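Wendholm Open Afternoon, Cell 7: Setup and Upkeep of a Tabletop Arm

The Wendholm building in Kokasness opened its ground floor to visitors in March. Most people went straight to the large palletizing line by the entrance. I spent my time at cell 7, a single arm working over a toy kitchen, because the staff there were willing to talk about maintenance.

The cell is part of a project called Pratham. The task set is household handling: pick up a utensil, move a cup, fold or shift a cloth. The arm and the table are treated as one unit for calibration. If either is moved, the whole procedure is run again. It takes 6 reference poses, each held until the joint readings settle, and the result is written to a log kept with the cell. The log was at entry 307 when I looked.

Layout of the props is handled with less ceremony than I expected. There is a start sheet for each task, and the operator sets the items by eye against it. Small differences from run to run are wanted. Large ones are noted in the log.

The cables get more attention. They are checked through the full reach of the arm before the first run of a shift, at low speed, with one hand on the stop button. A loop that is too short pulls on the connector at the far end of travel. One that is too long gets into the work area. The setting in use was arrived at over several weeks and is now marked with tape on the spare set.

Cell 7, toy kitchen layout, with the wrist camera view last.

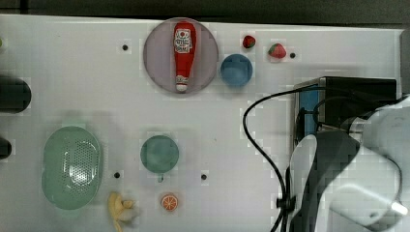
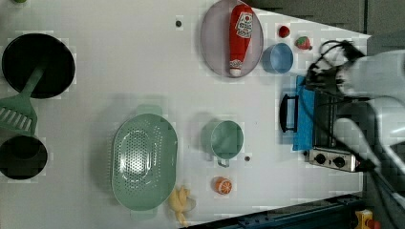
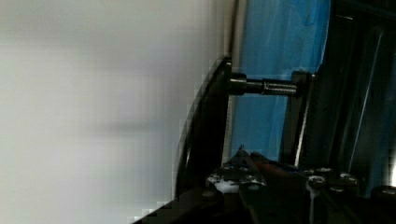 Gripper hardware is on a fixed service interval. Screws are checked with a torque driver every 3 shifts, and any that turn are backed out, cleaned and refitted with fresh threadlocker. The staff said loose finger hardware shows up first in the data: grasps drift to one side well before there is play that can be felt by hand. They compare closing position against a steel gauge block at the start of the day and again after lunch.

Replacement fingers come from a local shop, Adams, in small batches. The bores on the first batch were tight and had to be reamed. Later ones have gone on without rework. A finger change takes 7 minutes if the pins come out cleanly, plus a repeat of the gauge check. The pose calibration is not repeated for a finger change – I asked twice, and got the same answer from two people.

Wrist camera upkeep is simple. The lens is wiped with a dry cloth, never with solvent, and a test shot is compared with a stored one. If the mount has shifted, the camera offset is measured again.

Two items on the fault list were still open: an intermittent dropout on the camera link, and a brake on joint 3 that releases late from a cold start. The dropout has been chased as far as the connector. For the brake they run a short warm-up cycle and have a replacement on order.

The cell can be seen again at the fall open day. Visitors use the side door, and closed shoes are required past the yellow line.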